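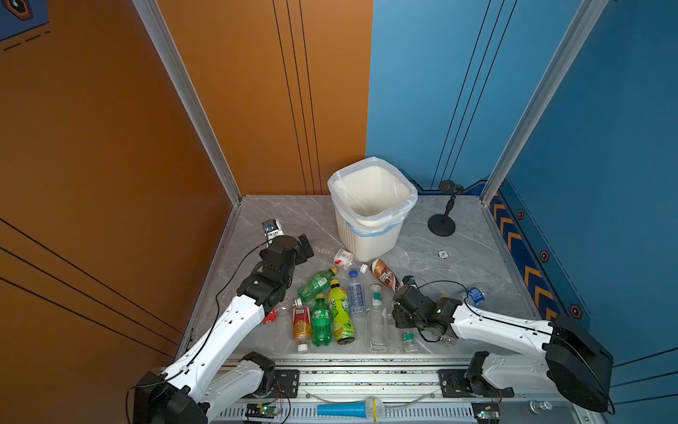
White square bin with liner, mic stand to the right

Small bin liner keeps slipping
Posted in Workshop and Home Storage

vedby_bench
May 11, 2022
Square white plastic bin, tapered body, used for drink containers. Translucent liner folded over the rim. The fold holds at the corners and lets go along the straight sides. Liner is nominally 3 gallons. I have tried a deeper fold and a knot at one corner. The knot tears. Looking for a fix that doesn't involve buying a new bin.

plunov
How deep is the fold? On a square bin I would want 5 inches all the way around. Less than that and the first full bottle pulls it in.

adenis20
Disagree with plunov. Depth isn't the problem, circumference is. A loose liner sags no matter how much you fold over. Measure the rim, divide by 2, and buy a liner with that flat width. Also crush the bottles first.

vedby_bench
Second view, closer in.
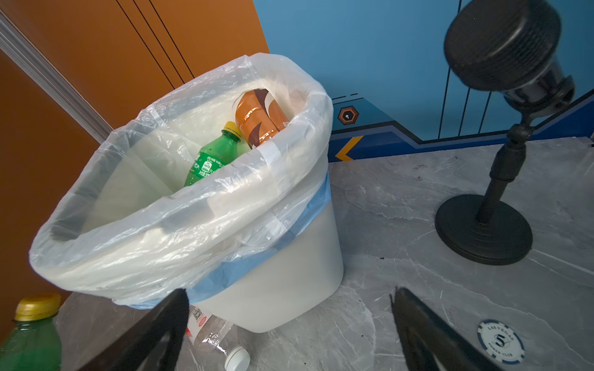 Two containers in the bag, clear bottle on the floor

Green soda bottle is in at an angle with the cap on. Note the edge sagging at lower left. The blue band shows below the fold.

plunov
Is the blue part of the bag or part of the bin? Can't tell from that. If it's a separate band you could move it up and clamp the fold with it.

adenis20
Caps should come off before they go in. A capped bottle holds air and can't be flattened. You get half the capacity.

darko_r
Depends on the local program. Ours has wanted caps left on since December. Check before you pull them all.

adenis20
Fine, then loosen, flatten, retighten. My point on volume stands.

darko_r
Binder clips, one per straight side. Ran that on a similar bin for two years. It's ugly and the liner stays put.

plunov
Clips will puncture thin film.

darko_r
Mine didn't. Use the wide ones.

vedby_bench
Rim measures 20 inches around the outside, so flat width should be just over 10. Mine is well over that. Will order the smaller size and use clips until it arrives.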